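To: Cell Support list, Priline
From: Handling Systems Office, Harries
Date: March 2019
Subject: Re: Left hand position at the yellow bench

The list received the following message from the Marnis site:

> We are preparing our two-armed cell for the shoe handling program and have
> followed the setup sheet as issued. The right hand closes where we expect.
> The left hand arrives short of its taught position on some cycles, and we
> have had 4 faults in one shift. Should we reteach all of the points, or is
> there a check that should be made first? We would also like to know whether
> the trays need to be fixed to the bench.

The office's reply is set out below for the benefit of all sites.
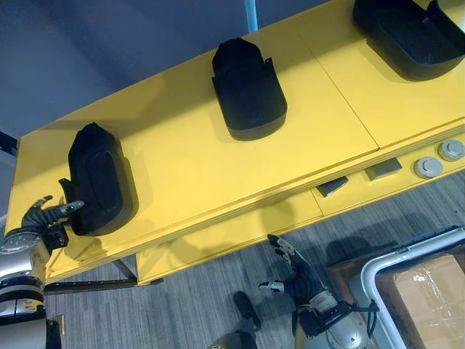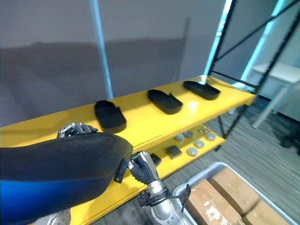

The cell at Marnis should not be retaught until the zero position of the left wrist has been confirmed. A wrist that has been removed and refitted can sit slightly off its mark, and every taught point will then carry the same error. Reteaching hides the fault until the next time the wrist comes off. Sites should also confirm the bench itself before touching the arm program. The three black trays stand in a row along the yellow top, and the program takes its reference from the nearest of them, so a tray that has been nudged will look to the operator like an arm fault. We ask that the nearest tray be set first and the other two measured from it.

The order of work is as follows. Stop the cell and apply the local lockout. Bring the left wrist to its zero mark using the service screen, and compare the reading with the one recorded at installation. If the difference is greater than 5 counts, loosen the wrist mount, reseat it and repeat the reading. Restart the cell at reduced speed and run 46 cycles without a shoe. Only after that should a shoe be placed in the hands, and the grip at the heel end should be watched closely for the first few cycles.

Any cable that runs past the wrist should have enough slack for a full turn in both directions. A tight cable can pull the hand away from its position near the end of its travel, and the resulting fault code, 291, is the same one given for a lost zero. Please check for this before ordering parts.

On the second question, the trays do not need to be fixed permanently. Sastthorpe uses thin locating strips under each tray and has reported no movement since they were fitted. Permanent fixing is discouraged — the trays must come off whenever the bench top is cleaned.

Marnis is asked to send its wrist readings to this list, with the values taken before and after reseating. Other sites running the same hands are invited to do likewise.

Handling Systems Office
Harries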